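Okay, kitchen people, I have opinions about mixing bowls this morning and you're all going to hear them.

We're finally sorting the bottom cupboard. It's been an avalanche since we moved in. You open the door and something metal rolls out and hits your foot, every single time!

First job was getting every bowl out and onto the bench. I had no idea how many lids we owned that fit absolutely nothing. They've gone in a bag for the op shop (if the op shop will even take them, fingers crossed).

The plastic ones are going too. The big yellow one has smelt like onion since about Easter and I've tried bicarb, sun, lemon, the lot. Goodbye old mate.

Stainless stays. I'm a complete convert. It's light, it doesn't chip, you can chuck it in the freezer before you whip cream, and when you drop it the only thing that suffers is your ears.

Polishing tip, because a few of you asked last time: warm water, a drop of dish soap, rinse, then a splash of white vinegar on a soft cloth and dry it straight away. If you let it air dry you get those cloudy water spots and you're back where you started.
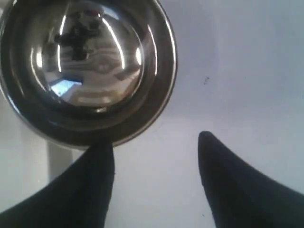

Prumis reckons vinegar is a waste of time and a dry microfibre cloth does the same job, as long as you go around the rim in circles and don't skip the rinse.

Okay Prumis, I'll try it on the next one and report back! My cloths are all a bit fluffy though, so no promises.

Next problem, stacking. I've got 3 sizes that nest properly and then 2 odd ones that sit on top like a silly hat. The odd ones might move up to the shelf with the colander.

Also the Bolletti one has the wider rim, so it jams if you put it anywhere but the bottom of the pile. Took me years to work that out. YEARS.

Tea break. It's only 9 and I've already got vinegar in a paper cut.

Cupboard's wiped out and the new liner's down. Pots are this arvo, and I'm scared of what's behind the slow cooker.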